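I read the new Sokano guidance on shared robot benches in September, all 81 pages of it, and I came away less sure than when I started. It is tidy work. Every clause has a number and every number has a form. I doubt it will make much difference to what happens at a bench.

Take speed. Delau adopted an early draft and set 400 millimetres a second as the ceiling for any arm near a person. Fine. But the sign-off sheet has one box for it, ticked in the morning, and the arm is at work for hours after that.

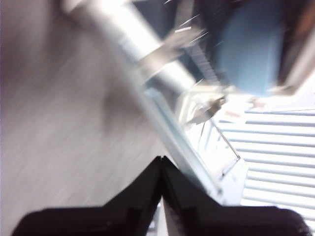
*Below the metal rail, fingers closed.*

A ceiling tells you how fast the thing may go. It says very little about what the camera at the wrist can make out on the way, and that matters more to me. If the operator is looking at streaks, I would like a rule about slowing down until they aren't. I looked for one. There is a paragraph on lens cleaning.

Supporters say you have to begin somewhere, and they point to Kulodier, where 1,058 checklists were filed without a single one coming back. I don't find that comforting – a form that never fails is probably measuring the wrong thing. People learn quickly which boxes get read.

The part on work surfaces is just as odd. A bench must be "clear and suitable", and an appliance may stay on it if it is "relevant to the task". A toaster oven on a grey mat could pass or fail on that wording, depending on who holds the clipboard. So could a few specks that look like crumbs.
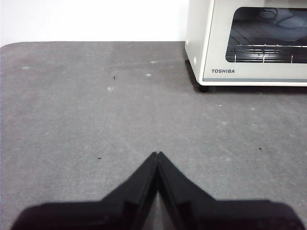 ## What I would write instead

Four pages would do. Say who stops the arm, say what must be visible before it moves, and say where the wires go.
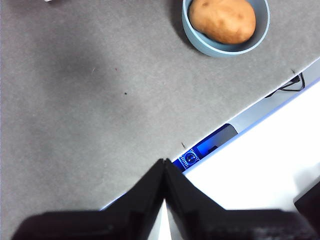 Cables get 4 lines in the whole document, all of them about the floor. Anyone who has worked at one of these benches knows the trouble starts higher up, at the lip of the table. A potato in a blue bowl is about as harmless as a job gets, yet there is a black cable looping under the edge of that same tabletop, and the guidance has no opinion on it. Petchrat's older house rules did: nothing hangs within reach of the gripper. It was one line, in plain English, and I'd still take it over the new binder.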